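3.2 Household linens and the recording of surface wear

The written records used in this study come from two sources. The first is the inventory series kept at Cudthorpe, which lists the contents of dwellings room by room and gives a short remark on the condition of each item. The second is the group of household account books transcribed by Ruchti and Coelho, in which purchases of cloth, thread and dye are entered by date. The two sources overlap for 23 households. In total, 1077 entries refer to table coverings, and 300 of these carry a remark on condition.

The remarks are uneven. Most clerks used a single word, such as "old" or "thin", and applied it to the whole cloth. A smaller number named the part of the cloth affected. Moser argued that the second group should be treated as a separate class of evidence, and we follow him here. A remark which places wear at the border tells us something about how the table was used, while a general remark may reflect only the age of the cloth or the mood of the clerk.

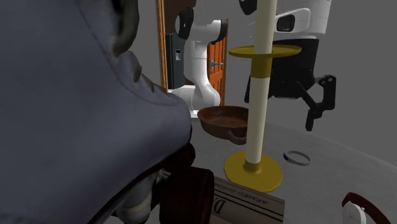

Surface terms raise a further difficulty. The clerks wrote about cloth, stone and painted board with the same small set of words, and a reader who meets "speckled" or "clouded" in an entry cannot always tell which material is meant. A light grey surface with a fine, slightly mottled texture, like that of the tabletop, would fall under either term in the Cudthorpe lists. We therefore assigned an entry to the cloth group only when a fibre, a weave or a hem was named in the same line. Entries that failed this test were kept in a third group and left out of the main analysis. Steiner has used a looser rule for the Vakby lists, and her totals for linens are higher for that reason.

Coding was done in two passes. In the first, each remark was marked as general or local. In the second, the local remarks were sorted by position: centre, rim, or hanging part. Where the two coders disagreed, the entry was read again in the original hand. Nearly all the disagreements concerned the word "edge", which some clerks used for the rim of the table and others for the hem of the cloth. Van Dijk noted the same problem in the Plattner papers and settled it by reference to the shape of the table – a solution not open to us, as the Cudthorpe lists seldom give the shape.
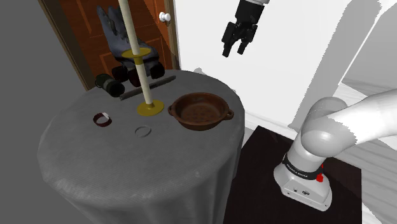

Figure 2. Dark grey cloth on a round table, with paler, worn-looking patches along the front rim.

Wear at the rim was coded separately from wear at the hem for two reasons. The cloth bends over the rim and is rubbed there by sleeves and dishes, while the hem is affected mainly by washing and by contact with the floor. Repairs also differ. The account books record thread bought for hems at fairly regular intervals, but they contain few entries that can be tied to repairs on the upper surface. It is possible that such cloths were turned or cut down for other uses, and the inventories do list small pieces "from a table" among the kitchen stock. We return to these pieces in Section 4, where they are compared with the napkins and hand cloths listed in the same rooms.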